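Tretach Hand-Held Gripper Pair

Sold as a set of 2, left and right. For recording two-handed demos at a table, no arm needed. You hold them, you do the task, the log goes to your PC.

Price 1,171 EUR the pair. With the Cokik software license 1,314 EUR. Shipping extra, ask for a quote outside the EU.

- wired, one cable per gripper
- flat metal plate on top of each
- black body
- spare jaw parts sold seperately

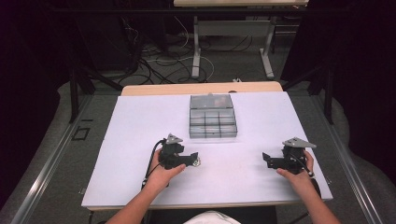

Tretach pair in use at the bench, one in each hand.

Setup is quick - plug in both, open Cokik, hit calibrate. Keep the cables clear of your wrists before you start a long run. We do small-parts sorting with ours most days and the grip holds up fine. Trigger is a bit stiff the first week.

Older Plurnine mounts do not fit, sorry. Adapter planned for August.

Lead time and bulk orders - write to Aurel Onu. Repairs and returns go to Anca Lazăr, please put the serial number in teh subject line.

Prices last updated 14/03/2022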